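Palumbo Bench Cloth, dark gray
Fostgate Shop Supply > Bench & Assembly > Cloths and mats

In stock. Ships from Brotanholm. Page updated 6/13/20

Woven cover for assembly tables. Goes under small metal parts, gears, pins, hubs, plates, all the stuff that skates off bare steel. Dark slate gray so bright parts show up. Matte, no glare to speak of. Fine even weave, doesn't snag on teeth unless you really drag a sharp one.

Not padded. If you want padding get the felt underlay, seperate item, same size.

Sold by the piece. Hemming extra, ask when you order. Cut edge is straight and stays pretty clean for a good while, but it will fray some if it hangs where people's knees rub it.

Small spur gears sit flat on it, teeth don't sink in. Set one down, pick it up again, no chasing.

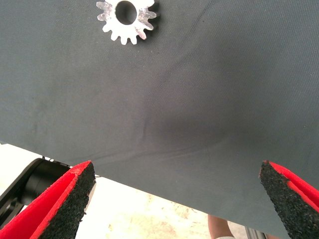 Murray Katene wrote in to say his came folded in the box and the fold lines took a week to drop out, and could we please roll them. Ok Murray. Rolled on request now, tick the box at checkout, 3 dollars extra for the tube. Folded is still the default as it's cheaper to ship.

Creases: yes you'll get them. Cool iron on the back side, or just leave it laid out overnight. Soft wrinkles don't matter for most work. If you need dead flat, clamp the two long sides or use the felt.

What people put on it:
- gear trains, spur and bevel
- plates with upright pins, gears going onto the pins
- small bearings, washers, spacers
- clock and lock work
- camera teardown (Debora Pagano's shop orders these by the armload)

Round plates with a big center hole are fine, they lie flat and you can see cloth through the middle so you know right away if a washer's hiding in there. Bevel gears, set them on the flat back, cone up. Keep loose gears a bit away from the plate till you want them.

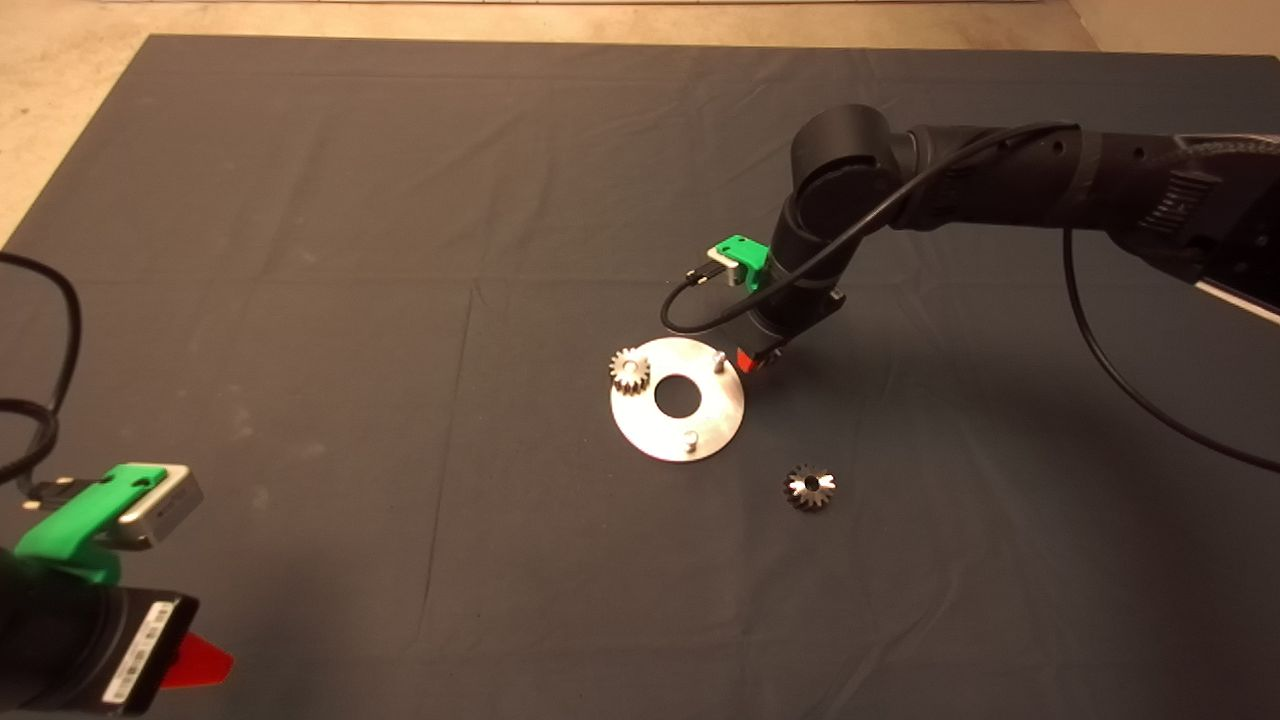 Palumbo cloth in use: silver plate with upright pins, spur gear on the plate, bevel gear alongside.

Care
Shake out over a bin first!! Filings will ruin your washer and then your shirts. Cold wash, mild soap, line dry. No softener, leaves a film that gets on parts. Light oil washes out mostly. Heavy grease, don't bother, buy another.

Specks of lint show up on the dark gray, lint roller sorts that out. We tested a sample to 200 washes at the Nirkania plant, color went a little lighter, weave held.

Fit
Measure the table top, then add what you want hanging over. We don't round corners. Drop on the front edge should be short if you sit at the bench, longer if you stand, up to you. On a concrete floor watch that it doesn't trail, picks up grit and then the grit's on your table. 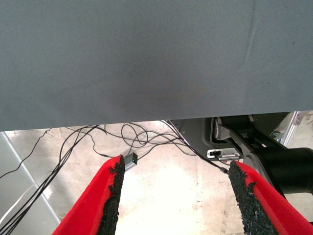
Same goes for the back edge if your bench isn't against a wall. A couple of flat clips hold it, we sell the clips in bags of 70, way too many for one bench, split a bag with somebody. Tape works too but leaves gum on the weave.

Bulk
Schools and shops, full rolls available, allow until August for anything over 3,000 yards. Quotes from Liliana Bortolotti, bulk desk. Cut samples free, one per address.

Returns
Uncut and unwashed only. Hemmed peices can't come back, sorry.

Goes with: felt underlay, flat clips, parts trays (shallow), lint roller refills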